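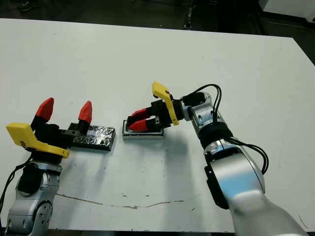
White table top, scuffs and a thin brownish line across it. See item 5.

Birby Lake day tickets - pre-opening check, May
Walked round by: Shivam Upadhyay
Comments added by: Poonam Bhatt

1. Pegs and platforms
Pegs 1 to 8 OK. Peg 9 front board soft, foot nearly went through. Taped off. Peg 14 wobbles but only if you stand right on the corner. FAIL until boards changed.
PB: Harish Mittal has timber in his yard, ask him.

2. Life rings
2 on the bank, both present. Rope on the north one is green and stiff. Replace rope, ring itself fine. Number on the tag is 2958, matches the book.

3. Overhead line, far bank
Warning sign faded, can read it close up but not from the path. No fishing within 70 feet of the line, pole anglers especialy. Rope off the two end swims.
PB: want this done before anyone gets a ticket. Not after.

4. Landing nets and mats
Dip tank topped up. Three mats split at the seam, binned. Nets OK, one handle missing the end cap.

5. Weigh-in table
Surface lightly scuffed, grey specks. Brownish line runs across, stain or crack, can't say which. Wipe down, run a nail along it, if it catches then no fish bags or scales on it. ADVISORY.
PB: scales need checking against the test weight too. Sunita has it.

6. Car park and track
Potholes by the gate filled. Barrier chain rusty, padlock sticks. Oil it. Verge is slippy after rain, put the cones out on match days.

7. Boat
Bung in, rowlocks in. Bit of water in the bottom, prob rain. Lifejackets: one buckle cracked, taken out of use. Nobody out alone in it, that includes bailiffs.

8. First aid box
Plasters low. Eyewash out of date. Hook cutters missing agian. Omprakash Bansal to restock, has 200 to spend from the float for this and the rope.

9. Toilet block
Light working. Hand rail loose, two screws gone. Soap.

Overall: open pegs 1 to 8 and 10 to 13 only. Item 1 and item 3 to be rechecked, 7am, before the gate goes up.
SU

PB: 9 and 14 stay shut. Rope ordered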